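Cómo quitar manchas de café y té de una mesa blanca mate

Las mesas de superficie blanca o crema con acabado mate son cómodas para trabajar y para comer, pero enseñan cualquier gota. Una mancha de café con leche que en una encimera oscura ni se ve, en una mesa clara salta a la vista desde la puerta. El método que sigue es el que usamos en el comedor de Relbridge, donde las mesas reciben vasos y botellas desde las ocho de la mañana. Sirve para tableros laminados, lacados o de resina. No sirve para madera sin tratar ni para mármol.

Lo que hace falta

Dos paños de microfibra, uno para mojar y otro para secar
Un cuenco con agua templada
Jabón de platos neutro
Bicarbonato
Una espátula de plástico o una tarjeta vieja

No compre todavía ningún quitamanchas. La mayoría de las marcas de bebida salen con jabón, y los productos con abrasivo dejan brillos en el mate que ya no se van.

Paso 1. Despejar y mirar a contraluz

Aparte los vasos, las botellas y lo que haya encima hacia un extremo de la mesa, o llévelos a otro sitio si va a limpiarla entera. Levante cada cosa por separado, sin arrastrarla: un grano de azúcar debajo de una base raya el acabado. Después agáchese hasta que los ojos le queden casi a la altura del tablero. Con la luz de lado se distinguen las salpicaduras pequeñas que de pie se pasan por alto. 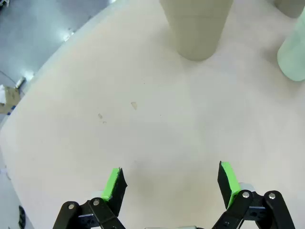

Conviene empezar siempre por la mancha más grande y seguir con las menores. Las motas sueltas suelen salir con la misma pasada y no merece la pena tratarlas una a una.

Paso 2. Ablandar

Ponga unas gotas de jabón en el agua y moje el primer paño. Escúrralo bien, tiene que quedar húmedo y sin gotear. Déjelo extendido sobre la mancha 3 minutos. Si la marca lleva varios días, repita con agua limpia y espere otro tanto.

Paso 3. Frotar

Frote en círculos pequeños, desde el borde de la mancha hacia el centro. Al revés se extiende el cerco. Use poca presión - la microfibra hace el trabajo. Si queda algo pegado, como azúcar o leche seca, levántelo con la espátula casi plana.

Paso 4. Bicarbonato, solo si hace falta

Cuando queda una sombra marrón, mezcle una cucharadita de bicarbonato con agua hasta tener una pasta blanda. Pruébela antes en una esquina poco visible. Cubra la sombra, espere hasta 30 minutos y retire la pasta con el paño húmedo, sin restregar. En tableros lacados yo no pasaría de diez.

Paso 5. Aclarar y secar

Pase el paño limpio y bien escurrido por toda la superficie, incluido el canto. En las mesas de esquinas redondeadas el jabón se acumula en la curva y luego coge polvo. Seque enseguida con el segundo paño. El agua que se evapora sola deja cercos, sobre todo donde es dura.

Si la mancha no sale

Tõnu Ozoliņš, que lleva el mantenimiento del comedor, recurre al alcohol isopropílico para el té negro muy antiguo: unas gotas en un algodón, un toque y agua detrás. Con las ventanas abiertas y nunca sobre laca. Tampoco use lejía, que amarillea los blancos con el tiempo.

Los vasos de cartón con algo de líquido por fuera son los que más marcas dejan. Un posavasos o una servilleta doblada ahorra casi todo lo anterior.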